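Headboard leaves marks and chipped paint on the wall above it – fix the bed or fix the wall?

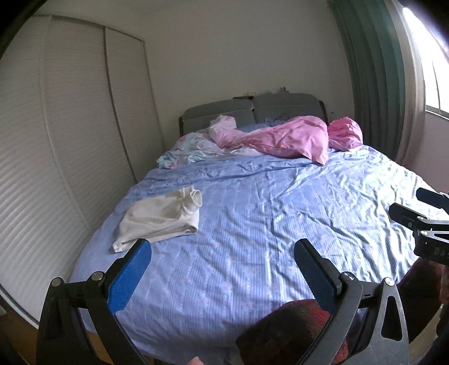
The marks run just above the top edge of the headboard.

Loretta Montoya
Double bed with a low upholstered headboard, two gray padded panels in a darker frame. The headboard stands against a white painted wall, and a strip of small dark marks has developed directly above its top edge. The paint there is worn and in places I can feel an edge with a fingernail. The rest of the wall is fine.

The house was built in 1995 and the wall is drywall. I repainted this room myself three years ago in flat white. The bed is a Brukeck and the headboard bolts to the base with two bolts per side. It moves when someone sits up and leans back. The floor is wood and the legs have plastic caps.

I can't move the bed to another wall. The sliding wardrobe takes up the whole left side and I need to be able to stand in front of it.

What I want to know:
1. Is the damage from the headboard or from people leaning over it? The marks are above the frame and not behind it, which confuses me.
2. Can I touch up the strip, or do I have to repaint the wall?
3. How do I keep it from coming back?

I have tried a damp cloth with dish soap. It lightened some marks and left a shiny patch.

Everett Nakamura
Take the second part first, as the bed has to come out anyway.

Pull the bed forward and look at the wall below the line where the headboard normally sits. If there is a matching band of damage at the height of the top rail, the frame is hitting the wall. If the wall behind is clean and only the area above is marked, the contact is from above: heads, hair, pillows stood on end, a book or phone set on the top edge. With a headboard that low, I would expect the second. A sitting adult's shoulders and head clear the top of it and land on paint.

The shiny patch is burnishing. Flat paint polishes when rubbed, and washing will not reverse it. Stop scrubbing.

Repair:
Scrape off anything loose with a putty knife held nearly flat. Sand the edges with 120 grit until you cannot feel a step. Wipe off the dust and let the wall dry. Fill the chips with lightweight spackle in a thin coat, let it dry, sand again. Spot prime with a stain-blocking primer. The dark marks may be hair or skin oil, and oil will show through ordinary wall paint. Then two coats of finish.

Touching up only the strip will show. Three-year-old white has shifted, even if you still have the original can. Paint that one wall corner to corner. It is a small wall and adds an hour. Use a scrubbable matte or an eggshell this time.

Prevention: tighten the bolts, put rubber cups under the legs, and stick felt pads on the back of the frame at the top corners. None of this helps with contact above the headboard. For that you need a taller headboard or something washable on the wall.

Zerrin Sönmez
I had the same problem in a rental and mounted a length of flat trim board above the headboard, painted to match the wall in semi-gloss. It was 80 inches long, screwed into the studs, bottom edge level with the top of the headboard. It wipes clean. You still need to scrape what is underneath, although you can skip the fine sanding where the board covers it.

Leave a small gap between the board and the frame or they will knock together – mine did until I moved it up slightly.

Archie Swanson
magic eraser

Comments

Lucinda Lyons: Careful with the eraser suggestion. It is an abrasive and on flat paint it makes the same shiny patch she already has.

Loretta Montoya: Pulled the bed out. The wall behind the headboard is clean except for dust, so it is contact from above. One bolt was loose by a full turn. Going with the trim board and repainting the wall in October when I can leave the window open.

Everett Nakamura: Prime before you mount the board. Easier to roll the whole wall first.

Zerrin Sönmez: Agree with Everett. Also paint the back and the ends of the board before it goes up.

Lucinda Lyons: What size screws did you use for the trim?

Zerrin Sönmez: 2 inch, countersunk and filled.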